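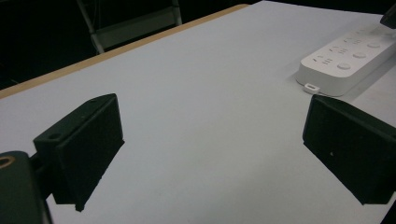 Care of White Work Tables with Wood Edging

Workshop and kitchen notes, surfaces section

A white tabletop shows every mark, and the strip of wood along its edge shows neglect sooner than the top does. The two materials need different treatment. Most damage to a table of this kind comes from using one product on both, usually a spray meant for the white surface that runs down and sits against the wood. The notes below cover routine cleaning, stains, the joint between top and edging, scratches, and the floor and chairs that go with the table.

Identify the surface first

White tops are sold in several materials. The common ones are laminate, melamine, painted board and solid surface. Check the paperwork or the underside for a label before using anything stronger than dish soap. If there is no label, look at a screw hole or a cable cutout from below. Laminate shows a thin colored sheet over a core. Painted board shows a film that can be lifted at the cut with a fingernail. Solid surface is the same color all the way through.

When the material cannot be identified, treat it as painted board. It is the least tolerant of the four, and anything safe on paint is safe on the others.

The edging should be checked separately. Solid wood has end grain visible where the strip stops at a corner. Veneer tape does not. Printed plastic edging has a repeating grain pattern and feels slightly warmer and softer than the top. Plastic edging can be cleaned along with the top and needs none of the oil described further down.

Routine cleaning

Remove dust and grit dry, before any water touches the surface. A soft brush or a clean microfiber cloth is enough. Grit pushed around under a wet cloth is the main cause of the fine gray haze that old white tables get in the middle.

Mix a few drops of dish soap into a bowl of warm water. Wring the cloth until it no longer drips. Wipe in straight, overlapping passes from the far side toward yourself and stop short of the wood. Rinse the cloth, wring it again, and go over the same area with plain water. Dry with a second cloth.

The wood gets its own cloth, barely damp, run along the grain in one direction. Dry it right away.

Soap residue is often mistaken for wear. If the top looks dull after cleaning, wipe it with plain water twice more before concluding that the finish has gone. In most cases the dullness comes off.

Do not use powdered cleanser, steel wool or the green side of a dish sponge on any white top. Melamine foam erasers are also abrasive. They work by sanding, and repeated use in one spot leaves a matte patch that cannot be polished out of laminate.

Stains

Work from the mildest method to the strongest and stop when the stain is gone. Test each product in a corner near the back and let the test spot dry completely before judging it.

Coffee and tea. Dish soap first. If a ring remains, make a paste of baking soda and water, lay it on the ring, leave it for a few minutes and lift it off with a damp cloth. Do not scrub with the paste.

Pencil. A white vinyl eraser, used lightly. Brush the crumbs off before wiping.

Ballpoint and marker. Rubbing alcohol on a cotton swab, rolled across the mark from the outside in. Change the swab as soon as it picks up color. Alcohol softens some paints and will dissolve shellac and certain lacquers, so keep it off the wood entirely and skip it on a painted top.

Black rubber marks. Feet on appliances, clamps and small machines leave these. Dry rubbing with a clean cotton cloth removes most of a fresh mark. What is left can be treated with a drop of mineral spirits on the cloth, followed by soap and water. Marks that have been under a rubber foot for months may be a chemical stain in the surface itself. Those are permanent. Put a square of cork or felt under the foot next time.

Turmeric and curry. Wipe at once. A yellow stain that has set in laminate will fade in daylight over several days, and a table that can be moved near a window is better left there than scrubbed.

Glue. Let white glue and hot glue harden, then lift with a plastic scraper held nearly flat. Hot glue releases more easily if an ice cube in a plastic bag is held on it for a minute. Cyanoacrylate remover contains acetone, and acetone damages paint and solid surface. Use it on laminate only, on a swab, and only on the glue.

The joint

The line where the white top meets the wood is the weak point of the table. Water that sits there works its way into the core. Particleboard and fiberboard swell when this happens, and the swelling does not go down again.

Run a fingertip along the joint from end to end. It should feel flush or show a small, even step. A spot that rises, or one where a fingernail catches and then drops, has opened. Mark it with a piece of masking tape and inspect it under a lamp held low to the side. Overhead light hides this kind of fault.

To clean the joint, use a wooden toothpick wrapped in one layer of damp cloth. Metal picks and knife tips widen the gap. Crumbs packed into the joint can be pulled out with the crevice tool of a vacuum cleaner after the toothpick has loosened them.

A hairline gap can be closed with clear silicone. Tape both sides, leaving only the gap exposed. Press a very small bead in with a gloved finger, wipe off the excess and pull the tape while the silicone is still wet. Leave the table alone for 21 hours before wiping it. Silicone prevents oil and varnish from sticking, so refinish the wood first if it needs it.

A gap wide enough to take a business card means the strip is coming away. Pull it off as far as it will come without force, clean out the old glue, apply wood glue in a thin line and tape the strip down tightly every few inches. Use clamps with padded jaws if they will reach. Lloyd left his overnight under tape alone and it held, but the strip was short and straight. A bowed strip needs clamps.

Oiling the edge

Solid wood edging with an oil finish needs oil when a drop of water soaks in and no longer beads. Varnished edging does not need oil and will not absorb it.

1. Tape off the white surface right up to the wood. Oil leaves a yellow line on a painted top.
2. Sand lightly along the grain with 400 grit. Use 100 grit only for a dent or a burr, and work back up through the finer grades.
3. Remove the dust with a dry cloth, then a barely damp one. Let the wood dry.
4. Apply a thin coat of mineral oil or hardwax oil with a lint-free cloth.
5. Wait the time given on the can and wipe off everything that has not soaked in.
6. Remove the tape and check the top for smears under a low lamp.

Rags with drying oils such as linseed can catch fire when bunched up. Lay them flat outdoors until stiff, or soak them in water and seal them in a metal can.

Scratches

Fine scratches in solid surface can be taken out with a gray nonwoven pad and water, using small circles over an area larger than the scratch. Laminate and melamine cannot be sanded. A filler pen in a matching white will make a scratch less visible without repairing it. Whites vary a good deal, and a pen that looks right in the store can look blue or cream at home. Draw a short line on the underside first.

Judge the color in the light the table normally stands in. Under dim or cool light a white top reads as gray, and a filler chosen there will look dark by day.

Chairs and the floor side

Metal-framed chairs and stools chip wood edging when the frame is pushed in against it. Check the height of the back and any arms against the height of the edge. If they meet, stick a felt pad or a short length of clear bumper tape on the metal where it touches. Padding the wood tends to trap moisture.

Look at the feet as well. A missing cap on a tubular leg lets the bare end of the tube score the floor. Replacement caps are sold by outside diameter, so measure across the tube with calipers or wrap a strip of paper around it and divide the length by 3.14.

Schedule

Daily: dry dust, damp wipe, dry.
Monthly: check the joint with a fingertip, check chair caps and pads.
Every July: check the screws under the top, test the wood with a drop of water, oil if needed. Humidity is high then in most houses, and a loose strip is easier to find.

Notes compiled by Endang Sinaga. Section on the joint revised by Syahrul Sumampouw, 2021-05-18.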